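Robots Up Close: My Report on the Cudammont Open Day

Project report, Year 2 Automation module

For this project we had to go and see some kind of automation in real life and write up what we learned. Most of my group picked the bottling plant because it has a café, but I went for the robotics open day at Cudammont, which is the training centre just outside Piscombe. It was on a Friday and I got the 11 bus, which drops you at the wrong end of the site, so allow time for the walk if you go next year!

I'll say straight away that I was expecting big orange arms behind cages. There was one of those, in the main hall, stacking boxes, and it was fun for a few minutes. But the part I ended up spending most of the afternoon on was upstairs, where they had the small table-top arms out and were showing how you teach a robot to pick things up. I stayed for two sessions when you were only meant to stay for one (sorry to whoever was waiting behind me).

The way it works is that a person moves the arm through the job by hand control, over and over, and everything gets recorded – the positions of the joints and what the cameras see. Then later a computer is trained on all those recordings and tries to do the job by itself. The team upstairs call their project Lanz. They told us they had 2439 recordings so far, and that they throw out quite a lot of them if the person driving makes a mess of it. I asked whether the messy ones could be useful too and got a very long answer which I only half wrote down, but it was basically "sometimes, if you label them properly".

The job on the day was to do with pens. I know that sounds dull. I thought so too until I had a go, because a pen is thin, it rolls, and if you come down on it at the wrong angle it shoots off sideways. You have to get the fingers lined up across it and low enough to grip without jamming them into the table. My first try was terrible. My second was worse. On the third I got one up in the air for a good few seconds and I may have cheered.
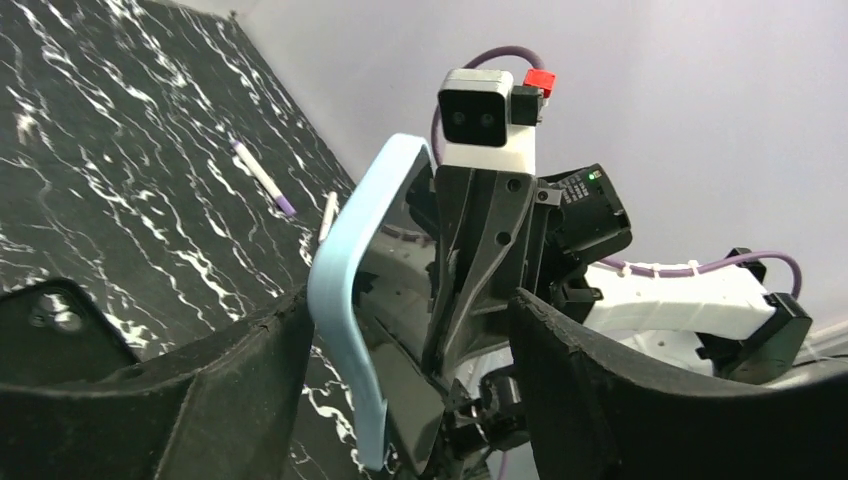 What made it so hard for me was judging depth. When you reach for a pen yourself you don't think about it at all, you just know where your fingers are. Driving the arm, I kept looking from the table to the screen and back again, and the view on the screen is from the wrist, so everything swings about when you turn. The demonstrator said to stop looking at the table completely and trust the screen. That helped a lot, though it felt horrible for the first minute, a bit like trying to cut your own hair in the mirror.

I also asked about the cables, since we'd just done a whole unit on moving parts and wear. A cable on a robot gets bent every time a joint moves, so you have to leave enough slack for the full turn and still keep it from snagging on anything. They said a loose cable had cost them a whole morning once. I liked hearing that because our own group lost a lesson to exactly the same thing in October and we thought we were just being useless.

After that there was a talk downstairs from Brurnach, a company that makes packing lines. I found this a bit salesy if I'm fair about it, and there were a lot of slides with arrows on. The good bit was at the end when somebody asked about jobs. The speaker said they still need people on every line to sort out the odd cases, like crushed boxes and labels that come out crooked. I'd have liked more on that and fewer arrows.

There were 16 of us in the last session and we did a quick vote on what we'd want a robot at home to do. Folding washing won by miles. Apparently cloth is even worse than pens, as it changes shape every time you touch it.

What I learned for the module

Gripping is much more difficult than moving. I'd put most of my project plan into the arm and one line on the gripper, so I've changed that round. I'm also going to try softer pads on the fingers, as our hard ones let everything slip.

Where the camera goes matters a lot. Ours is fixed on a stand, and the arm gets in its way for half the job. I want to test one on the wrist and compare the two, if we can get hold of a second camera before the Easter break.

Things I'd do differently: take a proper notebook (my phone died at 3 o'clock), eat lunch first, and write my questions down on the bus. I forgot to ask how long the training takes, so I've emailed them and will add the answer to my appendix if it comes back before the deadline.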